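Best glue for a loose table edge, and can I oil over it?

Posted by Chalerm Kaewkla in Home and Garden Help, Hellham
15th December

Hello everyone. I have a dining table which I bought second hand from a family in Hellham. The top is made of long boards glued side by side, and one of the outside boards has started to come away at the end. The gap is as long as my hand and I can put a bank card into it, but not a coin. The rest of the table feels strong.

I would like to close it before our relatives come, because we will be 5 adults at that table and my uncle leans on everything. I have ordinary white wood glue at home and two clamps which are not very long. My neighbour told me I must take the board off completely and start again, but I am afraid to make it worse.
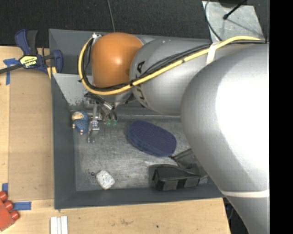

The second thing I want to ask is about the finish. The previous owner said she used oil from Meesuk, the one in the green tin, and the last time was in April. The colour has become a little grey near the window. Can I put new oil over the old oil, or do I need to sand everything first? And if some glue comes out on the surface, will the oil still go in at that place?

I live in a flat, so I cannot use a big sanding machine. Thank you for your patience with my English and with my questions.

3 replies

Sunee Chantharasri
Hello Chalerm. Please don't take the board off. If the gap closes when you press it by hand or with light clamping, you can repair it where it is.

First clean the gap. I fold a piece of sandpaper and pull it through a few times, then use the vacuum cleaner. Old glue and old oil both stop the new glue from holding. Do one practice with the clamps and no glue, so that you know they reach. If they are too short, you can borrow long ones from the tool library behind the Bitanach shop, if it is still open in the holidays.

Push the glue in with a thin piece of plastic and work it as deep as you can. Clamp it until a small line of glue comes out, and not harder. Wipe with a damp cloth at once, then again with a clean part of the cloth. Leave the clamps on for the whole night, even if the bottle says 30 minutes.

About the oil – yes, you can put new oil over old oil, but not over glue. Where the glue has dried on the surface you will see a pale mark, so scrape it first. For the grey part, sand by hand with 100 paper in the direction of the grain, then something finer, and put the oil on very thin. Put it on after the glue is fully dry, never before. And please lay the oily cloths flat outside to dry, don't leave them in a ball in the bin. They can catch fire by themselves.

uvetti_fan
just use superglue, did mine years ago and its fine

hellham401
I would not use superglue for this, it is too brittle for a long joint. White glue is good. I only want to add that the boards move with the seasons, so if you have a heater near that end of the table the gap may open again. We moved ours away from the wall and it has stayed closed for almost two years. Check underneath also, sometimes the screws which hold the top are too tight and the wood cannot move, and then it splits or opens.

Chalerm Kaewkla
Thank you, Sunee and hellham401. There is a heater at that end, I did not think of it. I will look under the table tonight and ask about the long clamps tomorrow.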